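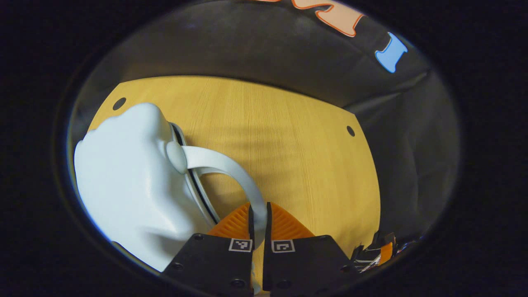

Silviu reckons I should have pulled the tomatoes out a month ago and put the garlic in, and he told me so over the side fence before I'd even had my coffee. Garlic goes in while the soil's still got a bit of warmth in it, according to him, and if I keep mucking about waiting for the last few green ones to colour up I'll have neither. Fair enough. I pulled them.

It took most of the morning (I'd forgotten how far those roots go!) and I ended up with half a bucket of green tomatoes and a very sore lower back. The plan is chutney. The plan last year was also chutney, and we all know there are still jars of it behind the rice.

So, garlic. I drove out to Sutherland for it and got talked into two kinds, a purple one and a big white one the woman called Dorine. I'd never heard of it but she swore it keeps right through to spring if you plait it and hang it somewhere airy. I broke all the heads up on the back step with the radio going and came out with 95 cloves, which sounded like a fantastic haul until I went and looked at the bed. Measured it up, allowed a hand's width between each, and I can fit 37. Thirty-seven! I did it again with slightly meaner hands and got the same answer.

The rest will have to go along the front path where the lavender died, and whatever's left over after that can go over the fence to Silviu, who'll tell me it's the wrong variety and plant it anyway.

I did dig in the last of the compost first. It's lovely stuff this time, dark and crumbly, none of the slimy bits I had over summer when I was putting in too many lawn clippings. Found an old teaspoon in it and a peg. Also finally chucked the Wotex hose, which has been dribbling at the tap end since January and has been mended with more tape than hose for most of that time. I looked at a new one with a reel while I was out and it was 120 dollars, so I'm on the watering can until they go on special.

Knees are bad tonight. Hot bath, toast for dinner, a bit of the quiz show. I keep thinking about what goes in where the beans were. Broad beans would be the sensible thing but that's beans after beans, and I'm sure I've read you're not meant to do that. Mum always had silverbeet in over winter and we all complained about it every single night, and now here I am at fifty-something wanting a whole row of it. Might put a few leeks in too if I can get seedlings that aren't already falling over in the punnet.

Started raining a bit after eight, just light. Good soft rain on the garlic. I went out in my dressing gown with the torch to check the mulch hadn't washed onto the path and it was fine, so I stood there for a while anyway. Smelled terrific out there.

Must remember to get vinegar. And bring the pegs in.

549 views
4 comments
Share this entry

Recent entries
The great zucchini giveaway
Possum 1, passionfruit 0
Testia seed swap, and what I came home with
Why I'm never growing corn again

Last updated in April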